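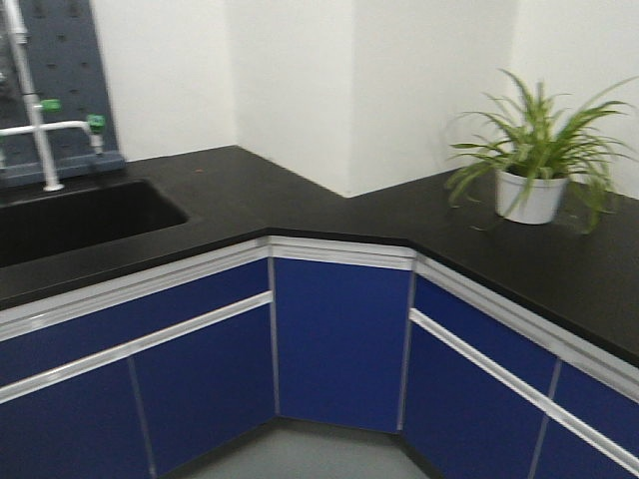
Wet bench notes, Matholm teaching lab, Wednesday. Short thread on black worktops and what they do to cleaning routines.

1. Black tops hide stains and show dust. Limescale shows worst of all. We wipe with deionised water and a lint-free cloth, then dry by hand. Tap water leaves a grey bloom by morning.

2. Inside corners collect grit. Work from the back edge forwards and finish at the sink. The old Clolley protocol went the other way and pushed everything behind the taps.

3. Green handles are water on our benches. Close the valve at the handle and leave the spout clear. Nothing gets stored under it.

4. Pegboard: glassware goes up inverted, after a final rinse. The ledge at the base gets wiped on the same round. It is easily missed.

5. Dry bench next. Sockets are wiped with a dry cloth only, and glassware stays well forward of them.

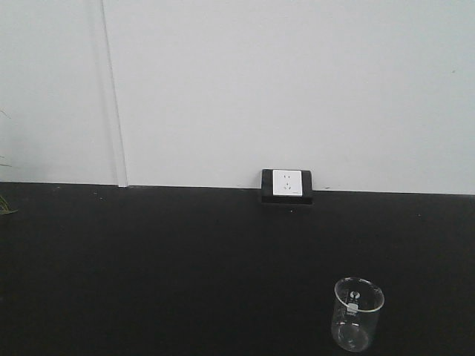
Is a beaker all right left standing on the bench overnight?
Only if it's clean and empty. Anything with contents needs a label and a tray.

6. Room 7 gets the same routine from October.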